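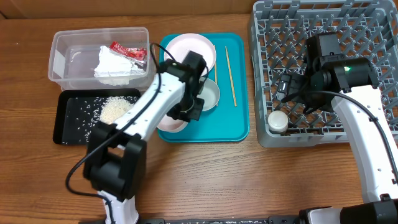 25 January 2023. Paste day at Orkley! I have wanted to compare rice paste against our usual wheat paste ever since the Skerkberg ledgers came in, and this week there was finally a gap long enough to do it properly. The spine linings on those ledgers want something that stays put but lets go with a damp swab later, and the old wheat recipe has been drying a bit too stiff for the thinnest tissue. Rice is supposed to be smoother and a touch weaker. I like a black tray for looking over the grain, with the white rice heaped toward one corner and the strays spread out thin, where any husk or grit would stand out against the dark. Grit in the mortar means grit in the paste, and then a bump under the tissue forever.

Batch A, whole grain. 66 grams of rice, rinsed until the water ran clear, soaked overnight, then ground wet in the big mortar and pushed through the fine sieve twice. Slow work and my wrist knows it, but the slurry came out like cream. Cooked over low heat, stirring the whole time. It went from milk to glue very suddenly (do not answer the phone at this stage). Went a little see-through at the edges first, then all over. Let it cool under a plate, then strained through the horsehair sieve with the flat of the spatula.

Batch B, store rice flour, same weight, same water. Quicker by a mile. Slightly sandy between the fingers even after two passes through the sieve. I think the flour is just milled coarser than I can get by hand, odd as that sounds.

Batch C, our standard wheat starch, made exactly as it says on the card inside the cupboard door, so there was something fair to hold the others up against.

Test strips: Xue tissue, the light weight, pasted out on scraps of ledger paper from the box of blank endleaves. Pressed between blotters in the Flelimeo, which is behaving beautifully now that the screw has been cleaned and waxed. What a nice machine it is when it isn't squealing. Same number of turns for every stack.

First impressions, brushing out. A was lovely, truly lovely. It goes down almost like water and the tissue doesn't float or drag. B left tiny ridges where the brush lifted off. C was the familiar thing, more tack, less time to nudge a strip into line. With A I could slide the strip along the joint and square it up without tearing a single fiber, and on Xue that is saying something.

After pressing. A dried flat, with no shine at all. B dried flat too, but in raking light there was a faint speckle. C had a slight curl on the short strips, as usual, and felt crisper when flexed. I bent each one back and forth over the edge of the bone folder. C cracked first, a fine white line across the grain. A and B were both still fine when I got bored of bending them.

Release test. Damp swab, counted slowly to the same number each time, then lifted with the thin spatula. A came away clean with hardly any residue. C needed a second swab. B was in between, and patchy, letting go in one spot and hanging on in the next. Want to repeat B with a longer soak before I say anything rude about it.

What I would not use A for: corners, leather, anything that takes a pull. Tried it on a loose board corner off the practice book and it popped when I opened the cover. Wheat for that, no question. A mix might be worth a go, mostly rice with a spoonful of wheat stirred in at the end.

Ledgers. Volume one has 983 leaves, which explains why the spine has collapsed in the middle. The whole Skerkberg set comes to over 3000, and nearly every gathering has a split fold at the center. Five gatherings mended today with batch A as a proper trial, all from the back of volume one where the paper is strongest. The ink didn't budge on any of them, though I tested each page before going near it. They are drying under weight on the far bench, so please leave that stack alone even if you need the blotters. There are more in the second drawer.

Keeping. Both rice pastes are in the fridge in lidded jars with water on top, labeled A and B. C is in the blue jar. Pour off the water every morning and put fresh on. If any of it smells sour, out it goes. I'd like to find out whether A holds its smoothness for a few days or turns grainy on standing, so take a little on a glass plate when you pass and brush it out, then write what you find on the lid.

To do:
Repeat batch B, soaked overnight before cooking.
Try the rice and wheat mix on the practice book joint.
Order more Xue tissue, light and medium. The volume one folds will eat it.
New horsehair sieve before April, the old one has a hole near the rim that I keep working around.
Check the five gatherings tomorrow and change the blotters.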